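The Bed Is Still Winning

My neighbor Nele Brouwer has a robot vacuum she calls by its product name, Kella, in the tone other people use for a disappointing nephew. Kella has lived with her since September and can do the hallway. It can do most of the kitchen. When it meets the bath mat it stops, beeps, and waits for a human being to come and sort things out, a work habit I recognize from several offices.

I bring this up after reading another long article promising that the household robot is nearly here. The one in the article folds towels. It folds them well, in a lab, on a table cleared of everything that isn't a towel, and the company behind it, Grotix, would like 3,000 of your dollars for a place in line. I watched the demonstration twice. Each towel took up to 4 minutes, and they were all the same towel.

My own test would be the bed. Making one is a chore we hand to children, and it asks for nearly everything machines are bad at. A quilt has no fixed shape. It hides its own corners. Grab it in the wrong place and you drag half the bedding along with it, and the only way to know is to feel the pull and let go. Then there is all the other stuff that lives on a bed: the folded blanket, the pillow, the cushion, the floral sheet humped up over something.
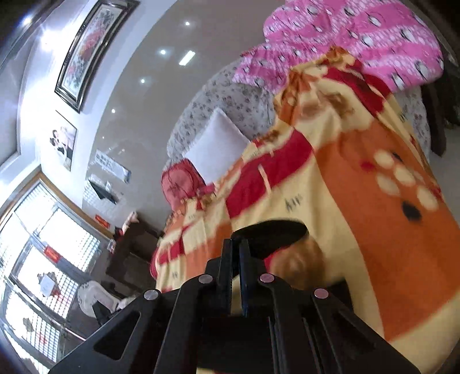 Can a robot make a bed yet?

In a lab, with one sheet and plenty of patience, it can manage something you might accept from a six-year-old. In an ordinary bedroom I wouldn't count on it, and I'd want to be there when it tried.

Factories had the good sense to avoid this problem. Mieke Van der Linden spent years on the floor at Van Acker, where the robot arms moved 155 boxes an hour and the boxes were always, reliably, boxes. When the supplier switched to soft bags, the line went back to people. She tells this story with a good deal of pleasure.

I don't say any of it will stay that way. Hands are getting better – rubbery fingertips help, and so does showing a machine the same chore over and over in real homes with real clutter. I can believe in a decent bed-maker by the time I am 70. I would even buy one, provided it didn't beep.

Until then I make the bed myself, badly, and pull the quilt straight on the side that faces the door.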